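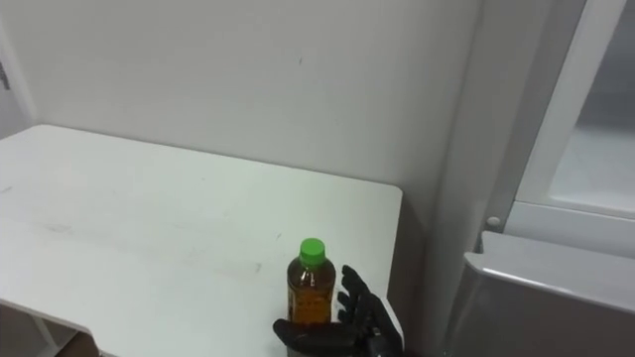

3 min read

I've been drinking bottled tea at a white table for most of March and I would like to say a few words in favour of both. The tea first. It's the amber-brown sort with a green cap, the sort you pick up on the way to something else and then carry about all day, and I've come round to it in a big way. I used to be a snob about tea in plastic (my mother warmed the pot, and so did hers) but there comes a point in the afternoon when you don't want to boil anything. You want to twist a cap and get on.

The table is what I really want to write about though, so bear with me!

When we moved the newsletter into the back room at Clistano I had grand plans for a proper desk. Drawers, a leather bit to lean on, somewhere for stamps. I got as far as measuring up, and then a reader wrote to say she was clearing out a workroom and did I want a plain white table, no drawers, a few marks, thin legs. I said yes before I'd thought about it. It came on a Clirkance van one morning, wrapped in two old duvets, and the driver and I had it through the door in no time at all. I've not thought about the leather bit since.

What I like about it is how little it does. It's flat and it's white and you can see what you've put down on it. On my old desk, which was dark and had a pattern in the grain, I once lost a pair of reading glasses for three weeks and they'd been by the lamp the whole time. That can't happen now. If something's on the table I can see it from the doorway, and if I can see it from the doorway I usually feel guilty enough to put it away.

The marks, yes. Several of you asked after last month's piece whether I'd got them off. Some. I started with warm water and a drop of washing-up liquid, which lifts nearly everything that's really dirt. Then bicarbonate of soda mixed to a paste, left on while you have a biscuit, and wiped off with a damp cloth – gently, and going round in circles. What's left after that is scuffing, and scuffing is in the surface, so you either live with it or you buy a new table. I live with it. I did try one of those white eraser sponges on a corner and it left a dull patch, so I'm not recommending those, whatever the lady in the hardware shop at Umura says about them.

Now, bottles. A table near a wall collects bottles, I don't know why. Tea, water, hand cream, the vinegar I brought in for the kettle and never took home. My rule now is that only what I'm using today gets to stay, and everything else goes on the shelf or in the bin before I lock up. It takes about two minutes. I keep a cloth folded at the back and when the bottles come off the cloth goes round, and that's the cleaning done as well.

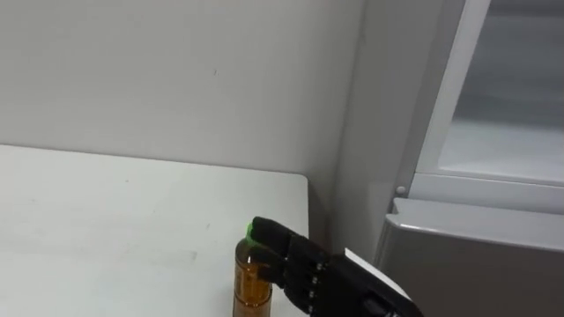 Small brown glass bottles are the exception, and I know I'm not alone in this because so many of you wrote in when I mentioned them. I cannot throw one away. They're a lovely colour when the light gets through them and they feel like they ought to be useful, and so they pile up on the windowsill until somebody says something. I've now set myself a limit of one small box, and if the box is full the next one goes in the glass recycling. No arguing!

For anyone who'd like to reuse theirs, soak them first in hot soapy water for a good long while, an hour if you've got it. Labels mostly slide off after that, and the sticky stuff underneath comes away with a little cooking oil on a bit of kitchen roll. Rinse, then rinse again, and let them drain upside down overnight. I'd only put harmless things in them afterwards. Dried flowers, beads, a single stem of something from the garden. Do write on them what's inside, even if you're certain you'll remember, and please don't decant cleaning stuff into anything that once held food or medicine. A reader told me a story about that and I've not been able to shake it.

Tea bottles are easier. Squash them flat if your council likes them flat, put the cap back on if it likes the cap back on (mine does, the next one along doesn't, so check yours), and off they go. I did keep one to water the fern. It pours very nicely.

I've typed up the bicarb method with proper amounts and it'll be at the front desk at Li from next month, along with the swap list. The list has 179 things on it at the moment, including a fish kettle and quite a lot of lampshades, and if you're after a plain white table I'm sorry to say there isn't one. There is a drop-leaf in pine, 90 cm across, collection only. Reply to this email if you want it and I'll pass your note on.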